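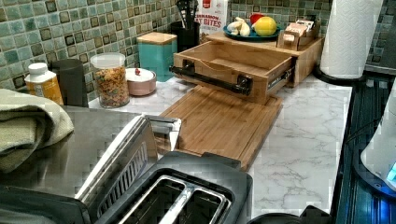
How many examples does a household task need before a learning system can be trained on it? For the tasks in our kitchen series, we set the minimum at 100 accepted examples per task, and we do not begin training below that number.

This post records how the series has been run since June. The work is carried out at our Mivville site under the project name Pascual. Thilini Herath plans the tasks and writes the instructions. Florante Gatchalian reviews each recording and decides whether it is accepted.

The current group covers 12 tasks, among them opening and closing a small bamboo drawer by its black bar handle. Ordinary items remain on the counter during this work, including a toaster, a roll of paper towels, a jar of cereal loops and a plate of fruit. Operators are asked to leave them where they stand within a session and to rearrange them between sessions.

An example is rejected when the drawer stops short, when the operator pauses for a long time, or when the start position repeats the one before it. Failed attempts are kept in a separate folder and labeled by cause.

As of 2019-08-18, more than 646 examples have been accepted across the group. The drawer task has passed its minimum, and 4 others are close to theirs. Florante has asked for a second reviewer before the next group opens, and I have agreed to take that role until the end of the series.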